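Nultutberg Recipe Cards: a README

Hi! This is the folder of recipe cards from my grandmother's kitchen in Nultutberg, typed up by me, mostly at the kitchen table and mostly after ten at night. If you got here from the Sondier mailing list, welcome, and please read the part on measurements before you bake anything.

What's in here

There are 523 recipes in the main file, cards.csv, one recipe per row. The box itself held 831 cards, but a lot of those are repeats (she copied out her rye bread again every time she changed her mind on the salt), and some are phone numbers, knitting notes or shopping lists. I kept the non-recipes in a second file called leftovers.csv. I love that file. There's a card in it that just says "ask Hrefna about the eels" and I have never found out what that was.

The files:

cards.csv - the recipes
leftovers.csv - everything from the box that isn't a recipe
words.txt - my list of odd words and what I think they mean
changes.txt - what I fixed and when, kept up badly

Columns in cards.csv

card_id: a number I wrote in pencil on the back of each card. The order is the order they sat in the box, which has no system that I can work out. Soups next to Christmas cookies.

title: as she wrote it. If there was no title I made one up and put it in square brackets.

source: who she got it from, when she says. "Sigrún" always means Sigrún Gunnlaugsson, her neighbor across the road, who seems to have supplied half the cakes. Blank means I don't know, so please don't read blank as "her own."

ingredients: one long string, split with semicolons. Sorry. I tried a proper separate table and gave up in April.

method: her words, with spelling fixed only where it got in the way.

handwriting: blue, pencil or other. Blue is Grandma's good pen. Pencil is also her, in a hurry. Other is anyone else.

stained: yes or no. My cousin thought this was a silly column, and it's now the one people write to me about the most! A stained card is a card that got used, or at least one that sat near the stove a lot.

notes: mine. Feel free to ignore.

Measurements, please read

She used a cup. One cup, a particular one with a chipped lip, and it is not a US cup. I filled it with water and poured it into a measuring jug three times and it comes up short every time, so where a recipe says "cup" I left it alone and put "G" in the unit column. If you swap in a regular cup your dough will be too wet and you'll blame me.

"A spoon" is the big serving spoon. "A little spoon" is a teaspoon, near enough. "Butter as usual" I can't help you with. I've made the almond rings with three different amounts and they were all fine, if a bit flat with the most butter.

Oven temperatures are mostly missing. She had a wood stove until she moved to the Arnstead house, and the cards from before that say things like "when your hand can't stay in." I didn't guess at numbers for those.

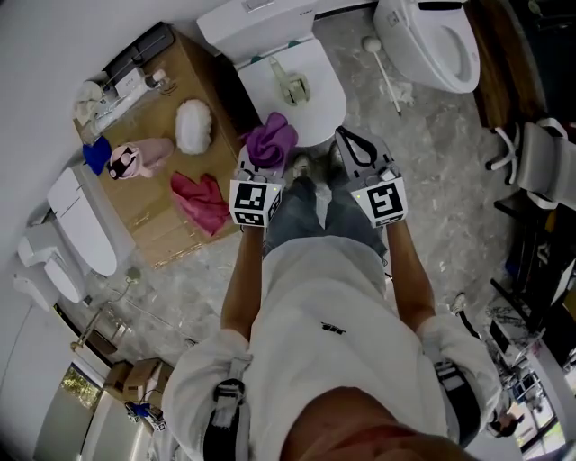
The later cards do have temperatures, and I copied those over just as written, in Celsius. One of them says 16 degrees for a sponge cake. I'm fairly sure she dropped a zero, but it's in the file as 16 with a note, and you can make up your own mind.

How I typed them up

Two passes. First I typed straight from the card, fast, without looking anything up. Then I let it sit for a few weeks and read each row against the card again. The second pass caught a shocking number of mistakes, mainly sugar and salt swapped (they look very alike in her pencil writing). I'm sure some are still in there. If you bake something and it comes out tasting like the sea, write to me with the card_id.

Hrefna Hedegaard read through words.txt and corrected a good third of it. She grew up on the same road and knew right away that "the long tin" is a loaf tin and "the Dalgleish" is a pie dish, named for the family who lent it and never got it back. I had it down as a kind of apple. There's still an entry in changes.txt where I confidently say so.

Known problems

Rows with card_id in the low forties may be out of order. I dropped the stack. The recipes themselves are fine.

Accents are right in title and source but patchy in method. I switched keyboards partway through.

If you open the file in a spreadsheet program, some of the fractions turn into dates. Import that column as plain text and they'll behave.

There are 2 cards I left out on purpose because they had private family stuff on the back that ran into the recipe on the front. Neither was anything special, both were for boiled potatoes.

Using the cards

Cook from them, print them, put them in your own notebook, change them all you like. If you put a bunch of them in a book or on a website, I'd like you to say where they came from and to keep the source column with them, so Sigrún gets her credit for the cakes. I'd also really love a picture of whatever you make, even when it sinks in the middle.

Still to do

Scan the backs. Finish splitting up the ingredients. Work out what "turn it twice for company" means on the cheese cards (I've asked four relatives and have four answers). And my aunt says there's a second box in the attic at Arnstead, a smaller one, so I may be at this for a while yet.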